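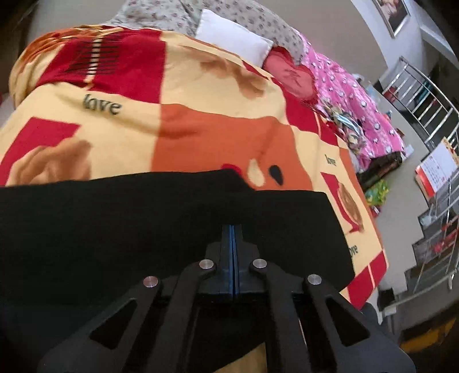

Andex reviews role-playing games, mostly long ones, and we start from the position that a game has to earn the hours it asks for. We have read the same press releases you have. Every studio is passionate, every world is hand-crafted, and every project is a labor of love. The word "love" is printed over and over in dark script on the quilt at the top of this page, in among the mustard yellow and the roses, and that is still fewer times than we saw it in the marketing for Skarnatholm. We gave Skarnatholm a 5. The love may well have been real. The crafting menu took eleven button presses to make a rope.

Who we are

Andex is a small company with four regular writers and an editor. It was started by Arlindo Sales and Dalva Dantas, who had both been writing for a larger site that no longer exists, and who had both been asked, in the same month, to turn a 7 into an 8. Neither of them thinks the difference between a 7 and an 8 matters very much. They did think it mattered who was asking.

The first version of the site was a single long page with 24 reviews on it and no pictures. It loaded fast and hardly anyone read it. We have 271 reviews up now, plus the guides, and the search box mostly works. If it gives you nothing for a game you know we covered, try it without the subtitle. Yes, we know.

What we cover

Role-playing games of any kind, Japanese and otherwise, on console, PC and handheld. Tactics games if there is a story attached. Builders and farming games if they have levels, quests and a villain, or two of the three. We don't cover shooters with a skill tree bolted on, however often we're told that the skill tree changes everything. We don't cover mobile games that sell energy. We tried that for a while and the reviews all came out as the same review.

We also don't cover trailers. A trailer is an ad. We'll mention that a game has been announced, give the platforms and the date if there is one, and leave it there. People write in to ask why we had "nothing to say" about the Jiltance reveal when other sites had six articles up by dinner. We had seen ninety seconds of a woman walking through wheat. What would we have said?

How we score

Games are scored from 1 to 10, whole numbers only. A 5 is an average game. We are aware that on most sites an average game gets a 7, and that this makes us look grumpy. We'd rather look grumpy than run out of numbers at the top.

The reviewer finishes the main story before giving a score. If they couldn't finish it, the review says so in the first paragraph, along with how far they got and what stopped them. Gleice Camargo put 144 hours into Cavalcanti and stopped one dungeon short of the end when her save file wouldn't load. The review has no score on it. The publisher's PR firm wrote to suggest we could put up "a provisional 9." We couldn't, and we would like to know where the 9 came from.

We don't score early access games. We write about them under "Notes," and the notes carry the version number, since half of what we complain about may be fixed by the time you read it. The other half will be there at launch, in our experience, with a new icon.
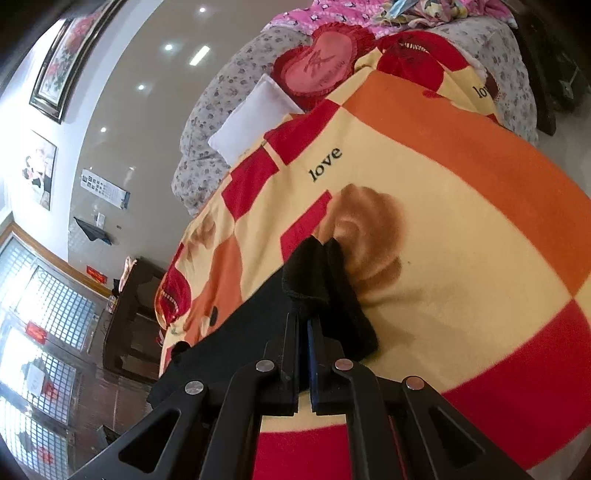 Black fabric in folds above the patterned blanket.

What we don't believe

Some of this is unfair to somebody. We have written it down anyway so you know what you're getting.

We don't believe hour counts. "Over 100 hours of content" tells you how long the game is in the way a phone book tells you how many people there are to talk to. When we print a length, it's the time our reviewer took, with the difficulty setting next to it, and you should feel free to ignore that too. Aksel Skov reads every line of dialogue out loud in his apartment and is useless as a stopwatch.

We don't believe "it gets good after twenty hours." It might. Plenty of things might. If a game has a dull opening, the dull opening goes in the review, and a strong second half doesn't wipe it out. You had to sit through it.

We are wary of choices that matter. We replay the big decisions from an earlier save where the game allows it, and we report what changed. Quite often what changed is who delivers the next line.

We are also wary of ourselves. Reviewers play games faster than anyone should, with a deadline coming, and it makes us hard on slow games and soft on anything with a decent fast-travel map. Narendra Bansal keeps a page called "Second Look" where he goes back to old reviews with no deadline at all. Some scores have gone up. Rather more have gone down, and two of those were his own. The old score stays visible next to the new one. We don't quietly edit things.

Money

We run ads. We have a membership that costs a few dollars a month and gets you the site without ads, and that's all it gets you. There is no secret forum. We don't have early reviews for members or a badge, and several of you have asked for the badge.

We won't sell an ad for a game in the same month we review it. That has cost us money, and we can't swear it makes us any fairer, but it does cut down on the phone calls.

We take free review copies when they're offered and buy the game when they aren't. Which one it was is noted at the bottom of each review. We don't take travel, hotel rooms, statues, replica swords or the thing with the heated slippers. Anything that arrives without our asking is sent back if there's a return address, and otherwise is given away to somebody who doesn't write for us. If a review code comes with conditions beyond a release date, such as not mentioning the ending or not showing the last area, we print the conditions.

Store links on the site don't pay us. They used to. We took them off in March 2020 after a reader pointed out that our "Best of the Sales" list had grown to fifty games, and asked, politely, whether we really thought there were fifty. There were maybe nine.

The people

Arlindo Sales edits the site. He plays tactics games and very little else, and hasn't been allowed to review one since the business with the 3000-word section on terrain height.

Dalva Dantas handles the accounts, the server and most of the Japanese releases. She reviewed the original Jiltance and stands by the 4.

Narendra Bansal writes Second Look and the hardware pieces. He thinks remakes should be reviewed as if the original had never come out. The rest of us disagree, and the argument is on the site in three parts for anyone with an evening to lose.

Gleice Camargo covers the large Western games. She keeps more save files these days.

Aksel Skov writes about builders, farming and smaller independent games, and looks after the guides. If a guide is wrong, he's the one to tell. He'd like the version number and the platform, please, and it helps if you've checked that the door isn't the other door.

Writing for us

We take pitches from new writers twice a year, in winter and again in July. Send two paragraphs on a game you disliked that most people enjoyed, or the reverse, and tell us where in the game you changed your mind, if you did. We pay on acceptance. We don't pay in exposure and wouldn't know where to find any. Please don't send a list of your top ten anything.

Corrections and complaints

Factual mistakes get fixed in the text with a note underneath saying what was wrong. Use the contact form and pick "Correction" from the menu, as "General" goes to a mailbox that Arlindo opens when he feels strong enough.

If you think a score is wrong, the comments are open under every review for a month after it goes up. We read them. We have been persuaded before, though never by anyone who hadn't played the game yet, and the week before a big release that's most of the mail.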